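Ticket 1052 -- family reunion page, invites going to wrong half of family
Opened by: Innes Geddes
Assigned: Shih-chieh Wan
Status: open, waiting on Innes

Friday, 9:10
Reunion invite list on the family site is wrong. Should be 70 people incl. the cousins by marriage. Page says 60. My aunt's whole branch got nothing and she has already phoned my mother about it. Twice. Need it fixed before the hall wants numbers.

9:25
Also the tree shows my grandmother with two husbands at once. She had two, but one after the other. Pls fix, great uncle is upset.

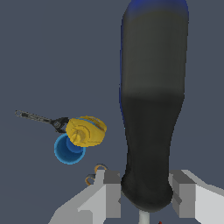
Jidness Family Pages -- Member Help Desk

9:40 -- Shih-chieh
Got it. Looking at the list first, tree second. Innes, did you import from the old Warnex address book or type them in?

9:52 -- Innes
Imported. Then my cousin Cameron "tidied up". No idea what he did.

10:15 -- Shih-chieh
Checked the edit history. Cameron MacBrayne merged everyone with the same surname and same street. So your aunt's four kids are now one person with four birthdays. Explains most of the missing ones. Undo is greyed out, too many edits after it.

10:30
Tried restoring Thursday night's backup on a test copy. Names come back, but the RSVPs from this morning dissapear. Not doing that on the live page.

10:48
Plan B -- export the RSVPs, restore, put RSVPs back by hand. There are only 10 so far. Asked Juraj Kováčik to check me on this, he did the same for the Chornovol wedding list in March.

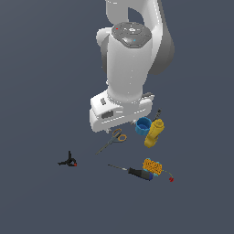

11:20 -- Juraj
Fine by me. Turn OFF automatic emails first or everybody gets a second invite. Happened to the Chornovols, the bride's granny replied to every one.

11:35 -- Shih-chieh
Emails off. Restore done. RSVPs back in. List now shows 69.

11:50 -- Innes
Who's missing??

12:05 -- Shih-chieh
Virgil Hodoroagă. No email on file, so the import skips him.

12:12 -- Innes
That's my cousin's father in law. Doesn't do email. I'll send a card, but he has to be on the list, he's bringing the lamb.

12:20
Added him as "invite by post". 70 now. Cameron set to view only, change back if you want.

12:31 -- Innes
Leave it. I'll tell him at Sunday lunch.

12:45 -- Shih-chieh
Tree: both marriages were in with no end date on the first. Need the year from you, I can't guess it. Till then I've hidden the dates so it dosen't look like both at once.

1:05 -- Innes
Mum is asking great uncle. Might be a while, he likes to tell the whole story. Emails can go back on once my aunt's lot have been sent theirs -- just them pls.

1:15 -- Shih-chieh
Sent to that branch only. Emails back on. Leaving this open for the year.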